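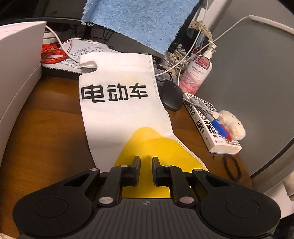

White non-woven bag on a brown wooden desk, with a tall white cardboard box at the left.

Home Facilities Forms Archive Contact

Workplace Safety Inspection: Dimora Building, Second Floor
3/28/23 By Senyo Opoku
4 min read

This checklist records the spring inspection of the offices, stock room and corridor leased by Appiah on the second floor. Each item is marked Satisfactory, Needs Attention or Not Applicable. Comments are binding on the department named and remain open until signed off by Facilities. Items carried over from the February inspection are marked (C).

SECTION 1. EXITS AND CORRIDORS

1.1 Exit doors open fully and without a key. Satisfactory.

1.2 Exit signs lit and visible from the corridor. Needs Attention.
Comment: The sign above the Stutov Street stairs is dim. Replacement lamp ordered under work request 379.

1.3 Corridor clear of stored goods. Needs Attention (C).
Comment: Paper deliveries are still being left outside Room 117. The front desk is to direct drivers to the stock room. A second reminder has gone to the supplier.

1.4 Stair handrails secure. Satisfactory.

1.5 Evacuation map posted and current. Needs Attention.
Comment: The map by the elevator shows the old kitchen layout. The corrected version is to be posted on both landings.

SECTION 2. DESKS AND WORK AREAS

2.1 Work surfaces allow room for normal tasks. Satisfactory.
Comment: Bags and cartons kept on desks were discussed with staff. Personal items may stay on a desk during the working day provided that vents, outlets and telephones remain clear.

2.2 Chairs stable, casters complete. Needs Attention.
Comment: One chair in Accounts leans to the left and has been tagged. It is not to be returned to use on the strength of a home repair.

2.3 Floor coverings flat and undamaged. Satisfactory.

2.4 Lighting adequate for reading. Satisfactory.
Comment: Staff near the north windows asked for task lamps. The request has been passed to Purchasing.

SECTION 3. TOOLS AND HAND-HELD EQUIPMENT

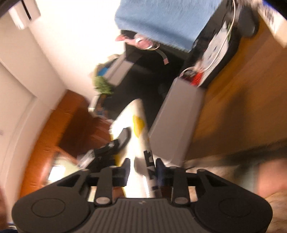 Loose fasteners remain the most frequent finding under item 3.1, and departments are asked to check them before each use. The check covers every screw or pin on which a part turns. A screw that can be moved with the fingers is to be reported. Staff should not apply adhesive or tape in place of tightening.

3.1 Fasteners tight and complete. Needs Attention.
Comment: The stock room hand truck has a loose axle nut. The paper trimmer in the copy area is in good order - the guard was refitted after the last inspection.

3.2 Handles free of cracks and splinters. Satisfactory.

3.3 Blades stored closed or covered. Needs Attention.
Comment: Open box cutters were found in the packing drawer.

3.4 Step stools marked with a load rating. Satisfactory.

SECTION 4. ELECTRICAL

4.1 Cords and plugs undamaged. Satisfactory.

4.2 Power strips not linked together. Needs Attention (C).
Comment: Two strips were again joined under the reception counter. Separated during the inspection. The supervisor has been informed in writing.

4.3 Portable heaters approved by Facilities. Needs Attention.
Comment: Heaters above 1,000 watts are not permitted on this floor. One unit was unplugged and returned to its owner.

4.4 Electrical panel accessible. Satisfactory.

SECTION 5. STOCK ROOM

5.1 Shelving anchored to the wall. Satisfactory.
Comment: The Kodeck unit carries a label for loads of up to 2,000 pounds. The label is legible, and the wall brackets are sound.

5.2 Heavy items on lower shelves. Needs Attention.
Comment: Toner cartons are to be moved down from the top shelf.

5.3 Clearance kept below sprinkler heads. Satisfactory.

5.4 Cleaning products in labeled containers. Satisfactory.

SECTION 6. FOLLOW-UP

Departments with an item marked Needs Attention must return the response form to Facilities within ten working days. Carried-over items go to the building manager - no further extension will be granted for 1.3 or 4.2.

Inspected by: Senyo Opoku
Received for Appiah: signature on file

Back to top Next form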